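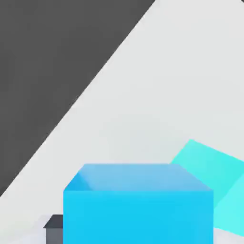

May, gone eleven at night

Home from the lab much later than I meant to be, and I really should go to bed, but if I don't write this down now I shall only remember the good bits.

The new membranes from Kurian came this morning, a fortnight behind, in a box big enough for a microwave and with enough padding to make a bed for the dog. I had them soaking before I'd taken my coat off. We've been running the little electrolyser at Ollmont on the same sheet since the winter, and it has been getting more and more sulky, wanting a bit more voltage each week for the same trickle of hydrogen, so I was keen to get a fresh one in while the rig was already in pieces. Keen is putting it mildly, I skipped lunch.

Putting a cell back together is a job I have always rather loved. It's like making a very fussy sandwich. You lay down the plate, the seal, the nickel mesh, the membrane (no creases, no fingerprints, hold your breath), then the whole lot again in reverse, and then you go round and round the bolts a little at a time. I did it twice, as the first time I'd left a seal sitting proud and it wept down one side as soon as the pump came on. My own fault for chatting.

By teatime we were up to 60 degrees and holding, and I let it sit at low current for an hour, which was hard for an impatient person. Then I brought it up slowly and the voltage stayed lovely and flat, flatter than the old one ever managed, even when it was new. I know, I know, one evening means nothing at all. The last batch looked wonderful for 17 hours and then fell off a cliff. But I did do a small dance by the sink!

Less cheerful: the catalyst powder from Skesar is nearly gone, and the next pot won't come until they've sorted out their furnace. I worked out on the back of the delivery note that I've got enough for one more pair of electrodes if I'm careful with the spraying, and I'm not always careful with the spraying. I may ask Moton whether they'd part with a little of theirs, though they'll want something in return, probably my slot on the microscope, and I waited ages for that.

I've left it running overnight on 302, which is what we call the old test stand by the window, with the alarm set to ring my phone if the pressure wanders. The last stand I trusted like that rang me at three in the morning over a flat battery in its own sensor, so the phone is going on the landing tonight, where I can hear it but not lie there staring at it.

Must remember to top up the water first thing, and take milk in. Also order gloves, mediums this time.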